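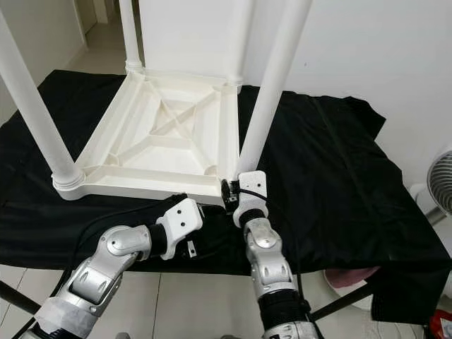 White plastic table, upside down, legs up.

By-election, the morning after

February 2, 2024

Very quick one before work. Four hours' sleep. Tea gone cold already.

So the Ellum by-election has been and gone. One seat on the district council, thirteen months left on it before the whole lot goes up again, and you'd have thought from the leaflets that it was the fate of the nation. 1,072 people on the register. 455 of them voted. In the dark and the wet, in the first proper week of colds, for a seat most people couldn't have told you was empty. I think that's pretty good. My brother thinks it's a disgrace. We've agreed to leave it till Sunday lunch.

Idris Gough lost by 28. I'll put that up front as half of you only came for that.

Bit of background for the ones who don't live here (hello to both of you). Ellum ward is three bits that don't have much to do with each other. There's Ellum itself, the old village, church, school, the shop. There's Drulter, down the hill and over the main road, mostly built since I left school. And there's Zultstead, a lane with farms on it and a bus on a good day. Somebody drew a line round all that on a map, years ago, and called it a ward. Every time there's a boundary review people write in and say Drulter should go in with the town, and every time the answer comes back that the numbers wouldn't work. I've read the last one. All of it. It is long and has a lot of tables.

Anyway. Old councillor stood down in the autumn, moved to be near her daughter. Fair enough, she did a good stint and answered her emails. Then nothing happened for weeks. I hadn't known this, but a council seat doesn't just fill itself. There has to be a formal notice that it's vacant, and then people on the register have to write in and ask for an election. Two of them. That's all it takes! I'd have done it myself if I'd known. As it was, two people from Zultstead did it and good for them.

So then nominations, and Christmas in the middle of it, and then the whole campaign squashed into January. Horrible month to knock on doors. I did three evenings for Idris, so take everything below with that in mind. I'm not a member of anything. He was standing as an independent, he used to teach my cousin, and he asked me in the shop queue when I hadn't got an excuse ready.

What I learned from knocking on doors:

Most people are nice. Really nice. One woman in Drulter gave me a mince pie that must have been well past it and I ate it.

Nobody wants to talk about the district council. They want to talk about the road. The road belongs to the county. You can say that once, politely, and then you watch their face go and you wish you hadn't. By the third evening I just wrote down "road" and said I'd pass it on. I did pass it on. Idris had a whole page of "road" in different handwriting.

After the road it was bins, and bins at least are ours. The change to the collection day, the new one that put Drulter on a different week from everybody else. People are properly cross about that. A man off Boateng Close came out in his socks to show me his calender, with the wrong weeks crossed out in biro. I said I'd pass that on as well. If there was one thing that could have swung it I reckon it was bins, and I think we went on about it too late.

And quite a lot of people didn't know there was an election. Poll card on the side with the pizza menus. A few said they thought it was a scam. One lad asked me if it was for Prime Minister and looked so let down when I said no.

Photo ID was the other thing. It's still fairly new here, last May was the first go, and plenty of people sat that one out so this was news to them. I had a little list in my pocket of what counts. Passport, driving licence, older person's bus pass. Young person's railcard, no. Try explaining that on a doorstep to a girl of nineteen with a railcard in her hand. She did have a provisional licence somewhere, she thought, her mum was going to look. Hope she found it.

Polling day itself. I voted on the way to work, about four minutes start to finish, pencil on a string as ever. I love the pencil on a string. People go on about taking your own pen and you can, it's fine, but the pencil's part of it for me. There was a dog tied up outside and a lady having a good long chat to it.

Went back after tea to do a bit of telling for Idris. Telling is sitting outside asking people for their number so your side knows who's been. They don't have to say. Some people think you're official and get flustered, so you have to be quick to say you're not. The other side's teller was a retired chap with a flask and much better gloves than me. We got on fine. He shared the flask. We talked about his allotment and didn't mention the election at all, which felt right. Around eight it went completly dead and we just sat there.

Doors shut at 10. Then the box goes off in somebody's car to the council offices and you follow on behind, feeling a bit silly, like a very small royal procession.

I'd never been to a count. Had to be put on a list in advance as a counting agent, sign a thing about secrecy, all very serious. Then you stand and watch other people sort paper. That's it. First they check the number of papers in the box against the number given out, and only after that do they start on who got what. Nothing to do with your hands. You're not allowed to touch anything obviously. You lean over and try to keep a tally off the top of the pile and you lose track straight away when somebody says excuse me.

It was close enough for a bit that I felt sick. Our pile and their pile looked the same from where I was. The third candidate's pile was sad and I felt for her, she'd come on her own and stood there with her coat on the whole time. She did turn up to every single hustings though (there was one hustings).

Doubtful papers get looked at with all the candidates round. That was my favourite bit. Somebody had put a tick instead of a cross, and that counts, as long as it's clear what they meant. Somebody had written a short message about the road across the whole thing. Doesn't count. Idris laughed, the winner laughed, I think even the returning officer's mouth moved.

Then 28 in it. Idris asked for the bundles to be flicked through again, they did it, same answer. He didn't push for more and I think that was the right call. He shook hands with everyone including the people doing the counting, and thanked them by name off their badges. Then the winner made a speech, a decent one, short. Said she'd look at the bins. We'll see! I'm going to be watching that collection calendar like a hawk.

Drove Idris home as his car was still up at the school. He was quiet till the roundabout and then said he was mostly relieved about Tuesdays. Planning meets on Tuesdays and so does choir. He's a bass and they're short of basses.

Would he stand again next year -- don't know. Didn't ask. His wife gave me a look that said don't.

Things I'd do different, for my own benefit as much as anything:

Start on Drulter first. We did Ellum first as it's where we all live and it's flat. Most of those people had made up their minds anyway.

Leaflet with less on it. Ours had four paragraphs about his time on the school governors. Bins, name, date, where to vote. Done.

Say about postal votes before Christmas. By the time we got to it the deadline was nearly on top of us, and there were at least a couple of people at the Zultstead end who can't get out easy and would have had one.

Better gloves.

I've had one message already asking if I'd think about putting my own name down next time. No. I can't even keep this blog going, last post was about the hedge. But I might go to a council meeting, just to sit at the back. They're open, you can just walk in. I've lived here my whole life and never once been.

Right, going to be late. Comments are open, be nice, anything about the road goes to the county.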